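Equipment Review: Pennington Modular Wall and Ceiling Lining, as fitted in the Wesier Centre meeting rooms

Prepared by the Facilities Section for distribution to branch managers

Purpose of this review

Branches considering the refurbishment of meeting rooms, reading rooms or staff areas have asked for an assessment of the Pennington lining system, which was installed in two rooms of the Wesier Centre last winter. The product has now been in place for 14 months and has been through a full heating season and a humid summer. The Section is accordingly in a position to report on it with some confidence.

The review covers supply, installation, acoustic performance, cleaning and repair. It does not consider the structural fire rating of the system, which is dealt with separately in the building file and must be confirmed for each site by the certifier.

Background

Both rooms were previously finished in painted plasterboard. Complaints about echo had been received for many years, chiefly from the language classes and from the hearing support group, whose members found the larger room very tiring. Carpet tiles and heavy curtains were tried first. They improved matters slightly at the window end and made no appreciable difference elsewhere.

Three systems were considered. The Simo tile was the cheapest but was available only in a bright white, and the sample marked badly when handled. The Gillier stretched fabric gave the best sound absorption of the three on paper. It requires a specialist fitter for any later work behind it, however, and the nearest was a day's drive away. The Pennington system was selected on the basis of price, colour range and the supplier's undertaking that single panels could be removed by the Centre's own staff.

Supply and delivery

The order was delivered in two consignments. The first was complete. The second was short of edge trim, and the replacement took 8 weeks to arrive, during which the smaller room could be used but not signed off. The supplier was courteous throughout and did not dispute the error. Branches should nonetheless check trim quantities against the packing slip before the courier leaves, as the trim is packed inside the panel cartons and is easily overlooked.

Panels must be stored flat for two nights in the room where they are to be fitted. The Centre complied with this for the first consignment and, owing to a booking, not for the second. Some slight bowing was noticed in the later panels and settled within the month.

Installation

The system hangs from a metal rail fixed to battens. The instructions are clear as far as they go, although the drawings for inside corners and those for window reveals appear to have been transposed in the printed booklet. A corrected sheet was supplied on request.

The contractor allowed a week for the larger room and finished inside that time. Existing light fittings had to be lowered, at an additional cost of $200 a room that had not been anticipated in the quotation. Branches with older fittings should ask an electrician to inspect them before committing to a budget.

Joins between panels are left open as a narrow shadow line. Opinion among staff was divided on this at first. The line is consistent where the battens are true, and wanders visibly where they are not, so that the quality of the result depends a good deal on the carpenter.

Acoustic performance

The improvement in the larger room was evident at the first meeting held there. Speech can be followed from the back row without amplification, and the coordinator of the hearing support group has withdrawn the request for a portable loop. The smaller room, which had fewer hard surfaces to begin with, has benefited less. On the evidence of that room alone the expenditure would be difficult to justify.

Neither room is soundproof, and the supplier makes no such claim. Noise from the corridor passes through the door much as it did before.

Cleaning and repair

Light marks come away with a damp microfibre cloth. Proprietary spray cleaners leave a tide line and should not be used. Adhesive tape and reusable putty both lift the surface, and notices to that effect are now displayed beside the light switches.

One panel has been replaced, following a leak from a radiator valve. Two members of staff removed and refitted it in under an hour using the supplied suction lifter. The colour of the new panel was indistinguishable from its neighbours by the end of the season.

Cost

The total for both rooms was a little over budget, with the overrun of $2,000 attributable to the light fittings, the additional trim and a return visit by the carpenter. The supplier's current price list should be consulted before any comparison is made with this figure.
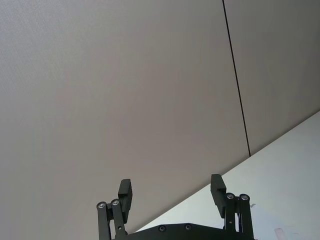 Katalin Deák wrote in response to the draft of this review that she would have placed more weight on the eight-week wait for trim, which had cost her branch a term of evening bookings, and that she would order one spare carton at the outset even if it sat in the storeroom for years. She added that the neutral colours were easier to live with than she had expected, and asked that the cleaning advice be laminated and sent to every site.

The Section accepts the point concerning spares and has amended the ordering template.

Recommendation

The Pennington system is recommended for rooms seating more than a dozen people where echo is an established complaint. It is not recommended for small offices. Requests for the corrected corner drawings should be directed to the Facilities Section, which also holds the suction lifter and will lend it to branches on application.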